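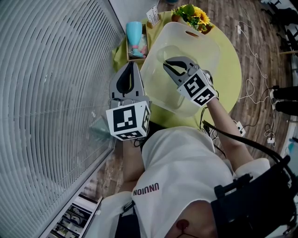 A Marras hand-held pair in use at the round table. Marker cubes sit below or behind the jaws.

FOR IMMEDIATE RELEASE, TUESDAY

Tosix puts out new care routine for Marras hand-held gripper stations

Zungate – Tosix has released a full set-up and care routine for its Marras gripper station, the two-handed kit used to record everyday handling jobs for robot training. Free to all current users. Printed card goes in the box with every new station from November, existing sites get the same text by email this week.

The routine covers one station, start to finish: jaws, pads, marker cubes, harness, cables, table. Eight checks in all. The old guide ran to 60 pages and most sites had stopped opening it.

"People were ringing us with the same fault over and over," said Evaristo Bellini, who looks after installed stations at Tosix. "Hand position jumping about on the recording. They'd swapped the power supply, swapped the cable, sent the gripper back. Nine times out of ten it was a cube with a thumbprint on it, or a cube that had been knocked a bit round on its mount."

The cubes carry black and white square patterns which the software reads to work out where each hand is. A greasy or scratched face reads badly. So does a shiny one, under some lights. The new routine puts cubes first, before anything is switched on. Dry cloth only, no sprays. Check each face for lifting at the corners. Then hold the gripper body still and try to turn the cube with two fingers. If it moves at all, tighten it and run the five-minute calibration again before recording.

Do not swap cubes left to right. Patterns are different on each and the software will not warn you on older versions. (It does on the current one.)

Pads next. The black rubber pads inside the jaws pick up dust and go slick, mainly at the tips. Wipe with a damp cloth, leave to dry, close the jaws slowly and look along them from the side. The pads should meet along the full length. If they meet at the tip and gape further back, the finger is bent or the pad has been stuck on crooked. Replacement pads come in strips and are peel and stick. Change left and right pads on one gripper together, never just the one, or the open and close readings drift.

Cables get a section to themselves, and it is the longest. Tosix says cable wear is now its commonest paid repair on the Marras. The lead from each gripper should run back along the forearm and up to the harness with enough slack for a full reach into a deep container. Too tight and it pulls at the socket on every reach. Too loose and it drags over the job. The test in the new routine is a simple one, put on the harness, reach to the bottom of the deepest bin you plan to use, both hands in turn, and have someone else watch the plug.

Floor leads: run them one way, away from the side the second person stands. Adapters off the walking line. Label both ends of each one.

Harness straps to be done up before the grippers are plugged in, undone after they are unplugged. That order matters more than it sounds, most of the cracked plugs that came back to Zungate this year were from people shrugging the strap off with a hand still conected.

Table and light come last. Any steady table will do. Blinds down or half down on a bright day, as glare on a cube face has much the same effect as dirt. Re-check if the sun comes round. Clear bins are fine to use, but a cube seen only through the plastic wall may drop out of tracking, so do a short test take with the gripper right inside the bin and play it back before starting a long session.

Grilludano, which runs Marras stations for household handling work, tried the routine ahead of release. Its team logged 99 sessions using the draft card and sent notes back after each. Several changes came out of that, including moving the strap order to the top of the harness section and a larger typeface.

"Their notes were blunt. Good," said Bellini. "One just said 'what is step 6 for'. We couldn't answer so we took it out and put the reach test there instead."

What users need to do now

Check which software version is on the station. Print the card, keep it with the station and not in a drawer. Go through all eight checks once in full, then the cube and pad checks at the start of every session. Cable check weekly, or after any snag or drop.

Sites with a gripper that still jumps after a clean and calibration should stop useing it and contact Tosix support with a short recording. Please do not open the gripper body.

Pad strips and spare cubes can be ordered from the usual parts page. Spare cubes are sold in matched pairs only.

ENDS

Notes to editors

Tosix designs and services hand-held recording equipment from its workshop in Zungate. Marras is its two-gripper station.

Evaristo Bellini is available for interview, mornings best. Requests through the Tosix press desk.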